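How do I keep small baskets from taking over the floor?

Mariann Oláh – October – 3 min read

Hello everybody. I share a work room with three other people, and we have a problem with things on the floor. We bought plastic baskets for the cables, the notebooks and the snacks, and the idea was that each basket has its place on the shelf. But after one month they are standing everywhere on the ground, and the vacuum cleaner cannot pass.

The shelf is 82 cm wide and the boards are 50 cm deep, so there should be enough place. I was thinking to order a second shelf from Zitside, but it is 110 dollars with the delivery and I am not sure if more shelf is the solution. The baskets have slots in the side, so small things like paper clips can fall out too. We have a gray carpet with stripes and you do not find a paper clip there easily.

I add two pictures, one with a white basket and one with the carpet.

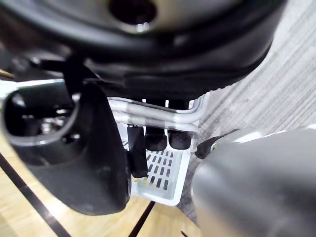
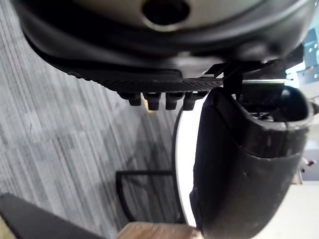
Benedek Major
Before you buy a second shelf, try with labels. In my office we had the same trouble, and the reason was simple – people took a basket to their desk and later they did not remember which board it came from. Now every board has a strip of tape with the name of the basket, and the basket has the same name. For the clips I would cut a piece of thick paper and put it inside along the walls. It costs nothing and you can change it when it gets ugly.

The board at knee height should be for the basket you use most. If it is too high, people will leave it down.

Pallavi Dhillon
just get boxes with lids

Margit Veres
Lids are good for clips but not for snacks, in my experience the lid stays open all day and then there are two things on the floor. I agree with the labels. I would also vacuum always at the same time, for example at 4 pm, and before this everybody brings back what is near their own chair. We do it in our sewing room and it works most weeks. For cables, a hook under the table is better than any basket.

Contact | Terms | © Kinomum Community Help | Back to top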